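Tabletop arms: clear table rule between runs?

clullora_bench
Mar 7, 2018
Our draft rules at the Lamville shop say both arms go back to the folded pose before anyone reaches in to reset the table. Is that overkill for small arms? It adds 9 seconds per run.

minivley6
Keep it. We had two pinched fingers in July, both during resets.

torquewrench
I disagree. Cut the speed and train people. If a rule is slow, they skip it by lunch — I've watched it happen.

minivley6
Speed limits don't help if the arm moves when you aren't expecting it. Fold, hold, then reach.

vanek_line
We write it per arm at Vaněk. The idle arm stays folded for the whole task, and only the working arm goes over the box.
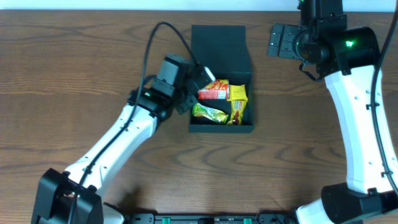 Cables get their own line on the sheet: check for slack at the wrist every 12 runs and log it. The green light doesn't count as permission to reach in. Use the stop button.

torquewrench
Per arm I could live with. I'd still drop the log.

clullora_bench
Going with per arm. The log stays for now.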